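Flindby Handheld Gripper Pair: Setup and Care

README for the station at Bandberg. Last revised 6 Feb 2019.

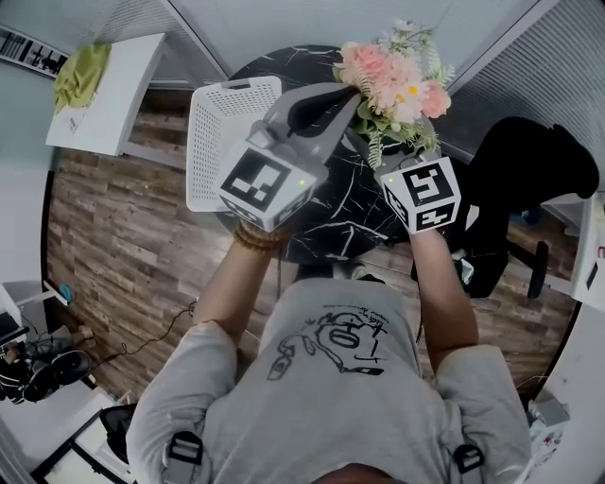 Fig. 1. Both grippers in use on a bouquet of artificial flowers at the round table.

Scope

This file covers the two handheld grippers, their marker cubes and the head camera. Processing of the recordings is described in the Plamer repository.

Before a session

1. Charge both grippers. A full charge takes around 149 minutes.
2. Wipe the marker cubes with a dry cloth. Alcohol lifts the print.
3. Press each cube down until it seats. A cube that rocks by hand has a worn clip; see Repairs.
4. Switch on the left gripper, then the right. Wait for the green light on each before picking anything up.
5. Put on the harness and tighten the shoulder straps evenly.
6. Hold both grippers out over the table and confirm in Munro that both cubes are tracked.

Working position

Stand close enough to reach the middle of the table with the elbows bent. Keep at least one marked face of each cube turned up toward the head camera. Tracking drops out when a wrist is rolled too far or when one gripper passes under the other. Munro marks a dropout in the log and does not stop the recording.

Thin stems and leaves slip out of a light grip. Bring the pads in from both sides near the base of the bunch and close slowly. Do not pull on stems that have caught in a basket; open the fingers and start again.

Finger pads

The rubber tips are wear parts. Check them every 6 sessions and replace them in pairs. To replace a tip, switch the gripper off, peel the old rubber from the finger, clean off the glue and fit the new tip flush with the end. Leave it for 53 minutes before use. Lint from fabric flowers builds up on the rubber and comes off with tape.

Repairs

Cube rocks: replace the clip, then run the cube calibration again. Old calibration files are not valid after a clip change.

No green light: try the other charging lead. If the light stays off, tag the gripper and use the spare pair.

Finger sticks half open: look for lint at the pivot. Do not oil it.

Error 47 in Munro: left and right are swapped. Switch both off and repeat step 4.

Known issues

The left clip design changed in July. Older clips fit but sit slightly high, and the two types must not be mixed in one pair.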